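Jastden House clothes swap – notes from the December meeting

Taken by me again, as my pen was the only one working. We started at ten past seven, once the kettle had boiled, and there were seven of us round the table. Apologies from Jouko Saarela, who sent his list by email and a very long message about hangers (see item 3).

1. Last time's notes

Agreed as they stood, apart from one thing. I'd written that the hall on Sorkness Road was free in the afternoon and it is only free until four. My mistake, sorry! The swap will now run from eleven until half past three so we can get the tables down in time.

2. Money

We have £305 in the tin and the bank put together. The hall is £16 an hour, and we voted to pay for an extra hour in the morning for setting up – last year we were still unfolding tables when people were queuing on the steps, and I don't want to do that again in the rain. Leaflets came up next. The printer's best price is for 2,000, which we all thought was daft for a village this size, so Meena is going to ask what a small bundle would cost.

3. Hangers or folding

This took up most of the evening. Jouko's message was in favour of rails for everything, and he has found a shop fitting place called Natel that sells them second-hand. I do like a rail, I really do, but we've got two and they both lean. After a lot of back and forth we agreed coats, dresses and anything with a proper shoulder go on rails, and T-shirts, jumpers and children's things go on tables, folded. Vote was five to two.

Then we got into how to fold, because last year's T-shirt table looked like a jumble sale by noon. We're going with a flat fold, neckline showing, so you can see what sort of collar you're getting without pulling the whole pile over. Piles to stay low. Labels with the size go on the table edge and not on the clothes (the sticky ones left marks on a blouse, and we heard about it).

4. Sorting at home

Everyone is taking a share of the bags home to sort and fold before the day. A bed is by far the best place for it, much kinder on the back than the floor, and a firm mat on top helps if your mattress is a soft one.
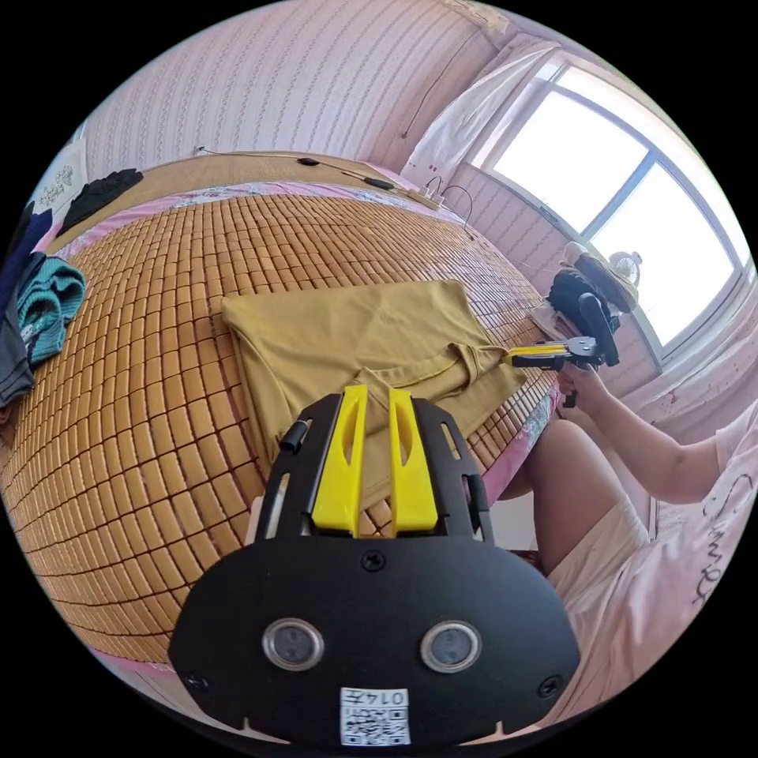
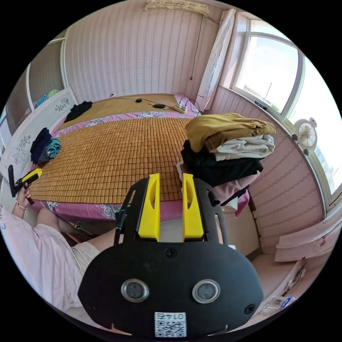 T-shirt folding on the bamboo mat, and the folded stack on the bed.

Please check pockets as you go. Last year's finds included a door key, which never did get home. Anything with a hole or a broken zip goes in the rag bag, and Meena will run those down to the Nasution depot when she's got the car. We counted 586 items on the sheet last time and I'd like the sheet filled in again, even if it's only a row of ticks – it helps us work out how many tables to ask for.

5. Teas

Cake rota is on the back of the door. We are short of a second urn. Ruth's sister may have one, and Ruth will ring her.

6. Anything else

The lost umbrella is still in the cupboard, green handle, please claim it. There was a question about taking shoes this year and we said yes to pairs in good nick, tied together by the laces, but no slippers.

Finished at ten to nine. Next meeting same place, same time, and Ruth is bringing the biscuits.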